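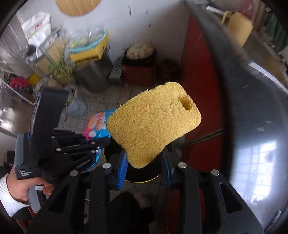
Clorkine lança guia para quem arruma a cozinha empurrando tudo para o canto

Feltport, terça-feira, 17 de março – A Clorkine apresenta hoje o Plurker, guia de arrumação para cozinhas pequenas, escrito para quem conhece bem a gaveta que já não fecha. São 816 dicas, número que a editora considera modesto e que os primeiros leitores acharam excessivo.

O primeiro capítulo trata da bancada, esse arquivo público de invólucros amarrotados, canetas sem tampa e talões de 2019. O método pede 5 minutos por dia e começa pelo lixo evidente.
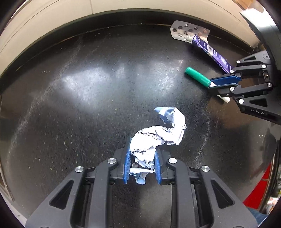 Seguem-se a esponja, que tem direito a capítulo próprio e a data de reforma, e os pacotes de snacks abertos, para os quais o guia recomenda uma mola ou, em alternativa, sinceridade.

O Plurker sai em 2 formatos, papel e digital. A edição em papel tem capa lavável, por sugestão da loja Liao, onde o guia já está à venda. Um segundo volume, dedicado à despensa, está previsto para agosto, se a equipa conseguir encontrar a mesa.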